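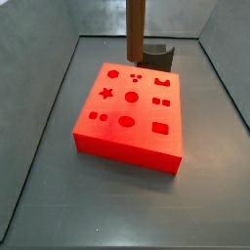 Red shape board in the grey bay, all nine positions empty, arch piece behind it.

Notebook, April, started 9.40

Second week with the Kelero kit on loan from Grinness, and I'm going to write this up properly while it's fresh, as Soledad wants something to put in front of the Pristament people before we decide whether to buy or send it back. Short version for anyone skimming: I like it a lot, and I've got a list of grumbles as well.

What we have on the bench: the arm, the controller, the pendant, the foam board and its pieces, and a licence for the sequencing software. The enclosure is our own. Loan price is nil for the month, purchase price 1650 for the teaching bundle, which includes the arm but leaves out the spare tips (more on those further down).

Setting up

Took me a morning, and most of that was me reading the wrong chapter. The manual has two start-up procedures, one for the older controller and one for ours, and they are printed in that order with nearly the same heading. Go straight to the second one! After that the homing routine ran first time, and I had the arm following waypoints before lunch. I've fought with kit costing far more that didn't do that.

The board

I've grown very fond of the board. It's a thick slab of red foam, and what I like is that the recesses aren't all the same sort of problem. The star and the hexagon are about getting the rotation right. The plain round one in the centre doesn't care about rotation at all, so it's where I start everybody. The little square pair on the right of the middle row has only a narrow strip of foam between the holes, and if your position is off, that strip tells you straight away. The big rounded square at the front is forgiving, the notched one at the back really isn't.

I have been leaving the board at a slight angle to the walls on purpose. Squared up, it is too easy to cheat by typing in tidy numbers. Skewed, you have to teach the corners and let the software work out the frame, and that function is the best thing in the whole package. Touch three corners with the tip, press accept, and every stored position moves with it. I turned the board and retaught it several times yesterday just for the pleasure of it.

Runs so far

Total touch-and-lift cycles logged: 166. That's tip down to the recess, pause, back up, no piece involved. Of those, 34 were flagged by the software as contact outside tolerance, nearly all on the first afternoon before I'd redone the tip offset. Since the offset was corrected I've had a handful, and I think those are mine (I leaned on the bench, sorry).

The approach height default is 16 mm. Fine for the bare board, too low once the arch piece is standing behind it, as its two corners rise up higher than the middle and the arm wants to take the short way across. I've put in a via point and saved the program as retamal_high, after the Retamal worksheet it came from. Please don't overwrite the plain one.

Grumbles

The pendant cable is short. The emergency stop is excellent but resetting it drops you out to the top menu and you lose your place in the sequence. The software names every new point P1 until you rename it, so after an hour you have a list full of P1s. Spare tips are sold separately, and I'd want them in the price for a teaching lab, where tips will get bent.

The curved top on the arch piece gives the contact routine trouble too – it expects a flat surface and keeps asking for a third reading. Grinness replied to my message the same afternoon and say there's a curved-surface option hidden under Advanced, Probe. I've found the menu but haven't tried it yet.

11.15, Soledad Lucero looked in

She ran the corner teaching herself with no help beyond me pointing at the accept button, and had it right on the second go. Her question was whether a group could share one arm without everybody standing about. I think yes, if half of them write the sequence on the simulator while the others teach points. The simulator file loads on to the real controller without any conversion – lovely bit of work, that.

She'd like the piece placing tried before we say anything to Pristament.

To do

Curved probe option on the arch.
Rotation tests on the star, both directions.
Ask Grinness for a bundle price with tips and a longer pendant cable.
Rename all my P1s.
Wipe the bay floor, there's a white speck near the front left.
Return date for the loan: check the delivery note, it's in the blue folder.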